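# Two-arm units on counter clearing: what happened to your shift pattern?

**t_wouters**

Background for anyone outside Flornus. We do furnished-apartment turnaround. Since August the clearing step (small items off counters and shelves, sorted into bins) has been moved to two-arm units at 2 of our sites. Layouts are rehearsed in simulation first, and a person signs off each layout before the unit is allowed to run it.

My question is about staffing. We went from 6 clearers per shift to 2 clearers and one sign-off operator. The rest moved to inspection. Has anyone kept the original shift times after a change like this, or did the work bunch up?

**enar_floor**

It bunched up. Inspection can't start until clearing is done, so our people had nothing until 10:30 and then too much until close. We moved the start time on Wednesday shifts as a trial and kept it.

**Amber Peeters**

I do sign-off, so some corrections to Teun's summary. "A person signs off" makes it sound like a button. The queue last month was 299 layouts. For each one I check the reach on both arms, the grasp order and anything marked fragile. I was a clearer before this and my pay grade is unchanged, although the job is different. My back is better. My eyes are worse.

**t_wouters**

Fair. The grade review is open, but I have no date for it.

**grommet44**

299 a month is not a heavy queue. We run more than that through Clustine and the operator still has time for stock. If it takes all day, the review screen is the problem.

**Amber Peeters**

Depends what is on the counter. Bare kitchen, 2 minutes. Mixed small items, much longer. The planner treats every item as independent, and anyone who has cleared a shelf by hand knows they aren't. You take the thing at the front first or you knock it over reaching for the one behind.

**grommet44**

That can be written as a rule. Sort by distance from the gripper, nearest first.

**Amber Peeters**

We tried nearest first. It fails when the nearest item is soft and lies up against something upright. One of this week's layouts:
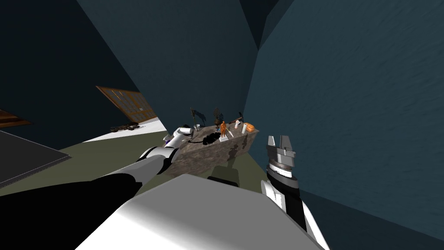
My order for that counter was the cup, then the orange figurine, with the knife held back for a manual bin. Nearest first would have sent the left arm into the black heap with the spindly dark piece standing right by it. I changed the order and logged the reason. The log has a free-text field which as far as I know is not read by anyone on the planning side.

**enar_floor**

Same here with the free-text field. We asked De Graaf for a fixed list of reason codes when they did our install. Got 6. Four would have been enough, but at least they can be counted.

**grommet44**

Still think you're describing a planner fault and calling it a job. Fix the planner and the sign-off post goes away.

**Amber Peeters**

Maybe. In that case I would like it in writing what the post turns into, before my corrections are used to fix it.

**t_wouters**

I can raise that with the grade review. Reason codes too. Enar, can you post your list?

**enar_floor**

1. Order changed, contact risk
2. Order changed, soft item
3. Item moved to manual bin
4. Reach rejected, left
5. Reach rejected, right
6. Other

"Other" was 100 percent of entries in the first week. It dropped once the list was printed and taped next to the screen.

**grommet44**

Split code 3 into sharp and fragile. Different bins, different people.

**enar_floor**

Same bin at our site. Would need a second one.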